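Fluveo pauses letter-block release after fault found in two-arm handover

Company asks users of Asetti software to return to the previous version until a correction is ready

Fluveo, the maker of the Asetti control software for two-armed table robots, announces today that it has stopped the distribution of its May update. A fault was found in the part of the software which decides when one arm may enter the space of the other. No person was hurt. One gripper was damaged at our test site in Ustuma, and one customer has reported a similar event without damage.

We want to explain what happened in plain terms, and what we ask our customers to do.

The fault was first seen during the night tests, shortly after 2 a.m. In these tests the arms must take small letter blocks from a mat and put them in an order given by the operator. Each arm has to ask for permission before it moves above the mat, and it has to give the permission back when it leaves. In the May update, an arm which lost its grip on a block gave back the permission too early, while it was still low above the mat. The second arm then received a free signal and began to move. The two grippers touched at low speed, the motors continued to push for 5 seconds, and one orange finger was bent at its base.

The emergency stop worked when our night operator pressed it. However, the automatic stop, which should have reacted before her, did not. The limit for the contact force had been raised in the same update, so that the arms would not stop for every light touch with the table. This change was tested for one arm alone. It was not tested for two arms close together, and it should have been. 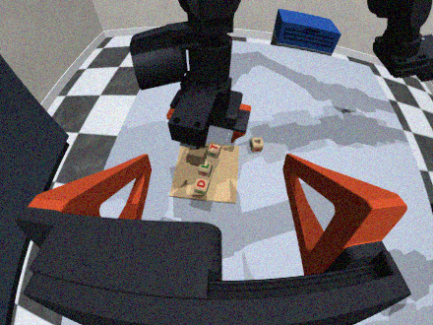 After the event, the team built the same task again in simulation, under the internal name Yusuf. They ran the task 265 times with the May update. In 223 of these runs no block was dropped and nothing unusual happened. In the other 42 runs a block was dropped, and in 5 of them the second arm came into the space too early. With the previous version of the software, the same runs were repeated and the early movement did not appear.

"I have to say that our tests were looking at the wrong thing," said Damilola Odukoya, head of safety at Fluveo. "We measured if the blocks arrived in the right order. A dropped block was counted as a poor result and we went to the next run. We did not look enough at what the arms were doing in the moment after the drop."

The update had been installed at 93 customer sites. All of them have received a message from us with the steps below.

Please stop all tasks in which two arms share one working area. Return to the previous version of Asetti from the service menu, and restart both arms. If you can not return to the previous version, use one arm only and keep the other in its parking position. Check the fingers of both grippers for bending before you start again. Tasks with a single arm may continue after the return to the previous version.

Customers who find a bent finger will receive a new pair without cost – please do not try to straighten it.

"The correction of the permission signal is small and it is already written," said Higinio Barrera, who leads the motion control team. "The contact limit is the longer work. I prefer to have arms that stop too often for some weeks."

A corrected version will be published when it has passed the full two-arm tests, with dropped blocks included. Fluveo does not give a date for this at present. The complete test report will be sent to all customers together with the new version.

Questions about the return to the previous version can be sent to the Fluveo service desk through the usual customer page.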